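Open day talk, Salstead, afternoon session. My notes, please don't hand out.

Good afternoon, everybody, and thank you for coming all this way up the hill (and for finding the parking, which I know is a trial!). I'm Manuela Fontana, and with Seidu Ansah I look after the kitchen bench you'll be visiting in a few minutes.

Slow down here. Ask who came last May. Wave to Noemi at the back.

Put up the four slides, let people look.

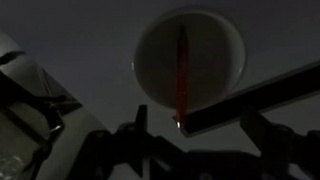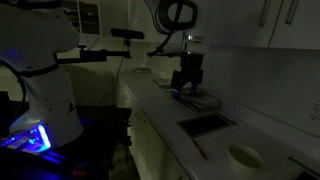
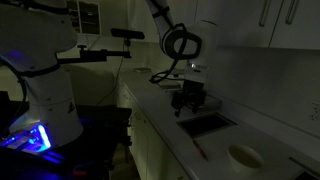 The red marker and the kitchen counter

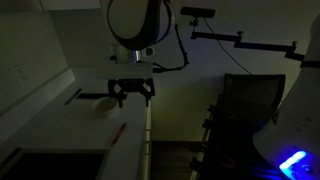 Now, we'll go through in groups of 15, and I do ask that you stay behind the tape, even the grown-ups. Seidu will be at the stop button the whole time, and he's very happy to chat while he stands there, so please ask him whatever you like.

Somebody always wants to know if it could do their dishes. Tell the Ingate story, the short version!

We've logged over 1,000 practice runs since we moved in, and I'm still fond of watching them. Mention colour stickers for the kids. Tea is in the front room with Debora until 4.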